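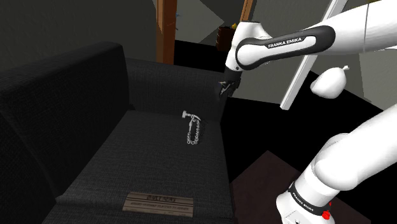 Dark grey sofa, small silver chain with a hook.

Trokico e-reader review: a month of reading in bed, on buses and in the bath

March 22, 2025

Reading time: 7 minutes

I should say first that I didn't want another e-reader. I had one that worked fine until the charging socket went wobbly, and after that I had one that worked if you propped it up against the toaster with the cable bent just so, and I'd have carried on like that for years if my sister hadn't seen me doing it. So in February I bought a Trokico, which is the small one made by Galang, and I've been reading on it pretty much every day since.

I read a lot of self-published fiction, mostly crime and ghost stories and the odd sea thing, and I get sent review copies in every file format going. That matters here more than battery life or how thin the thing is. If you only ever buy books from one big shop and press the button that says buy, a lot of my grumbles won't touch you at all and you can skip down to the bit about the light.

Getting it going

The box has the reader in it, a short cable and a leaflet in very small print. You turn it on, choose a language, and then it wants you to make an account with Ustside, the bookshop that comes built in. You can say no, but the word for no is "Later" and it's in pale grey at the bottom, and it asks again the next time you switch on, and again the time after that. I gave in on the third evening. Once you've got an account it stops nagging, and I will say that the shop is easier to browse than I'd feared. There's a shelf for independent authors that isn't hidden away under six menus, and the samples are a decent length, two full chapters in most cases, so you can get past the polished opening and see whether the writer can keep it up.

(They often can't. But I'd rather find that out for free!)

Setting up took me 20 minutes including the update, and most of that was me typing my wifi password wrong. The keyboard on screen is slow. You press a letter and there's a little pause while it thinks about it, so you press it again, and now you've got two of them.

The screen and the page turning

Lovely. I mean it, the text is crisp and black and there's none of that ghost of the previous page hanging about behind the new one, which drove me up the wall on my old reader. It does a full flash of the screen at the start of each chapter and that's all. You can change how often it does this in the settings, though I've left mine alone.

The buttons for turning pages are on the right-hand side, and the whole thing flips round if you want to hold it in your left hand. I swap hands constantly, so this was the feature I was most looking forward to, and it works about as well as I hoped, with one snag. It takes a second to decide which way up it is, and if you're lying on your side it sometimes decides wrongly and you get the page sideways with a line of text running off towards the pillow. There's a lock for it in the quick menu. Use the lock.

Touch works too, you just tap the edge of the page. I kept setting it off with my thumb, so I've turned that off and stuck to the buttons, which have a nice soft click that doesn't wake anybody.

Fonts, and a rant about margins

It comes with a good spread of fonts and you can add your own by dropping them in a folder. I use a plain chunky one, with the size up a bit from where it started because my eyes aren't what they were. The spacing sliders are proper sliders, and you can see the page change behind them as you go.

Margins are another matter. There are three settings and the narrowest is still wide. On a screen this size, that means at my font size I get a skinny column of text down the middle and I'm pressing the button every few seconds. It's the one thing I'd really like Galang to sort out in an update. I wrote and told them so, and got a polite reply saying they'd pass it on.

How it copes with badly made books

This is where I got picky, because an awful lot of self-published ebooks are put together by somebody at a kitchen table with a word processor and good intentions. I've no quarrel with that, it's how some of my favourite books got made. But you do end up with files where every paragraph is a different size, or the contents page goes nowhere, or there's a blank page between each scene.

So I loaded up the worst offenders I had. The Trokico has a setting called "Tidy text" that throws away whatever the author did to the fonts and spacing and puts its own in, and for novels it is brilliant. I had a ghost story by Yesenia Betancur that I'd given up on last year, purely for the layout, where the whole of chapter four was in italics because somebody had forgotten to switch them off. With tidy text on, it came out as clean as anything from a big publisher, and I finally got to the end of it. Cracking ending, too, I'd recommend it to anyone who likes a cold house and an unreliable aunt.

It does go too far now and then. Siham Alaoui's new one has letters and diary entries all through it, set in from the edge so you know who's talking, and tidy text flattens the lot. I was half a page into one of the letters thinking the detective had gone very soppy all of a sudden before I realised it was his wife. You can switch it on and off book by book, and it remembers, so no great harm done – but you do have to know to look.

Poetry, forget it. Leave the setting off and turn the font down until the lines fit.

Getting files on to it

With a cable, it's simple. Plug it in, it shows up on the computer like a memory stick, drag the book across, done. Without a cable you're meant to use a thing called Trondatetti, which is their app for sending books over from your phone. I wanted to love this. When it works it's magic, you tap the book on your phone and there it is on the reader before you've sat down. When it doesn't work it just says "Waiting" and there's no way of telling what it's waiting for. I've found that turning the wifi off and on at the reader end usually shifts it, but I've had evenings where nothing did, and I went and got the cable.

It also changes the names of things. I sent over a batch of 10 short stories by different people and they all arrived under the name of the first author, and I had to fix them one by one with that slow keyboard. If you get review copies in bundles, as I do, stick with the cable.

The light

Warm or cold or anything in between, and it'll follow the time of day if you let it. The lowest setting is properly low, so you can read next to somebody who's asleep. There's a slight shadow along the bottom edge that I noticed on the first night and haven't noticed since, except just now when I went to check whether I'd been imagining it. I hadn't.

Battery

I charge it when it asks me to, and that isn't often. Turning the wifi off when you're not using it makes a big difference. I left it on over one weekend by accident and came back to a sulky little red symbol.

The bath

It's meant to be fine with water. I've had it in the bath a good few times, splashed it, and wiped it down with a flannel, and it's still going. Drops on the screen count as touches if you've left touch on, so I lost my place rather badly in the middle of a shipwreck before I'd learned to turn that off.

The case

Don't. It's £30, it adds a surprising amount of weight, and the magnet that's meant to put the reader to sleep when you close the flap is so weak that mine woke itself up in my bag every time I went over a kerb. I sent it back and got my money without any fuss. The reader lives in a thick sock now.

So would I buy it again? Yes, I think I would, mainly for tidy text and the buttons. If you want wireless sending to work every single time then I'd hang on and see whether the app gets better. And if you're an author who sends me files, please carry on fixing your italics anyway, as plenty of people are still reading on older machines than mine.

I've got Betancur's second book on there now and will report back next time.

Enjoyed this? Sign up to the newsletter and get new reviews in your inbox. You can unsubscribe at any time.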